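# Stullen - parts lists and instructions for fan-made brick models

Stullen is a small collection of building instructions for models designed by members of the Grovislow brick club. The repository holds 71 models. Each one has a parts list in CSV, a step file in plain text and, when the designer had time, a rendered PDF.

Last update: October 31, 2019

## What is inside

- `models/` - one folder per model, named after the model and the designer
- `parts/` - parts lists with part number, color and quantity
- `steps/` - building steps, one step per line
- `tools/check_parts.py` - compares a parts list with its step file

The largest set of models is the street series by Ebise Seyoum, with 16 houses which can be connected in any order. Her bakery is the one people ask for most. The harbor models from Tolera Ambaye are bigger and need more than 30 baseplates if you want to build them all together.

## Color names

We use the color names from the old Ernitstead list, because most of our designers learned them first. If you use other software, please convert the names with `parts/colors.csv` before you open an issue. Two grays are still mixed up in the harbor cranes. Fahad Zaidi is checking them.

## Known problems

- The lighthouse has no step file after step 20.
- The windmill turns only in one direction. The gear must be moved one stud to the left, and the PDF does not show this yet.
- Some lists from before September count hinge plates as two parts.

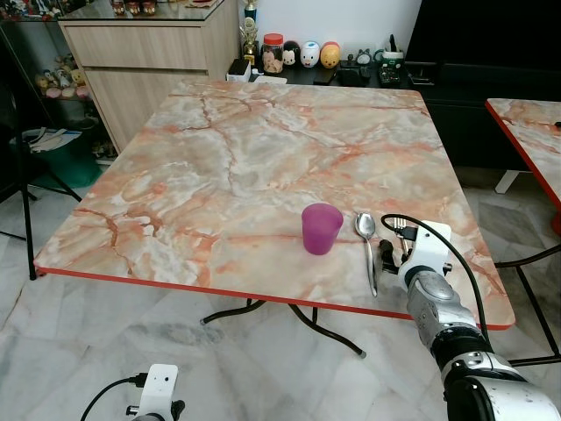 *Photo: Primo Zuccaro*

## How to add a model

Make a new folder, put your parts list and step file in it, and run the check tool. Please send only your own designs. A model which changes an official set is welcome if you write the set number in the notes.

## License

Instructions are free for personal use. For selling kits, write first to the designer. The script is under the MIT license.

Maintainer: Tsion Worku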